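Participants Wanted: Household Dishwashing and Water Use Study

Tanum Home Research is recruiting adults who wash dishes by hand for a study of water, detergent and time use in ordinary kitchens. The study runs for 12 weeks and is open to households in the Moreira and Skillow service areas. Applications close October 8, 2022.

Purpose

Published estimates of hand-washing water use vary widely, mostly because they rely on recall. This study records metered volume at the kitchen faucet together with a short written log. Results will be used to revise the washing guidance that Tanum supplies to landlords and housing associations.

What participants do

Each household is fitted with a clip-on flow meter at the kitchen faucet. Fitting takes one visit and needs no changes to the plumbing. Participants then wash dishes as they normally would and complete a log sheet after the last wash of the day. The sheet asks for the number of washes, the method (running water, filled basin or both), the detergent used and how items were dried.

In week 5 each participant attends one session at the Nostier test kitchen. A standard set of soiled items is washed, racked and left to drain. The session is timed, and travel costs are refunded on receipt of a ticket or mileage note.

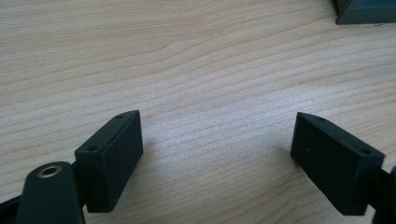 Do I need to change the way I wash dishes during the study?
Participants should keep to their usual routine, including their usual detergent, and note any change on the log sheet for that day.

Eligibility

Applicants must be 18 or older, wash dishes by hand on at least five days a week, and expect to stay at the same address until the end of the study. Homes with a dishwasher are accepted if it is used no more than once a week. Homes with a pull-out spray faucet cannot be accepted, as the meter does not fit the hose. Applicants with a current skin condition of the hands should ask their physician before applying.

We are looking for 165 households. Places are assigned by household size, so an early application does not guarantee a place.

Drying and storage

Part of the log covers draining. Air drying and towel drying are recorded separately, and participants who use both should enter the one used for most items. Racks, mats and folded towels all count as draining surfaces.

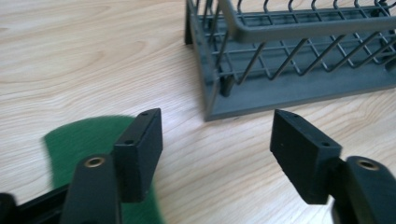
Gray dish rack with wire grid and tray base.

Payment

Households that complete the study receive $595, paid in two parts: one after the test kitchen session and the balance when the meter is collected. Households that withdraw before the session are not paid but owe nothing for the equipment. Missing log sheets do not affect payment unless there are more than 12.

Sponges and brushes

Participants use their own washing tools throughout. The type of tool is recorded once at the start - sponge, brush, cloth or other - and again each time it is replaced. Used tools are not collected.

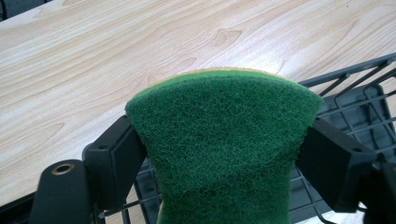

Sponge with a green scouring pad.

Data handling

Meter readings are stored under a household number. Names and addresses are kept in a separate file and deleted once the final payment has cleared. No audio is recorded in the home.

How to apply

Request a form from Ryan Crabtree, recruitment office. Questions about the meter or the test kitchen should go to Clive Hollis, technical lead. Completed forms may be returned by mail or handed in at the Nostier reception desk. Applicants will be told the outcome in writing - please do not call to check on progress.

Related calls
Laundry load size survey, Skillow area
Test kitchen assistant, part time, Nostier
Faucet aerator trial, starts March
Refrigerator temperature log, Moreira area

Contact | Copyright Tanum Home Research | Back to top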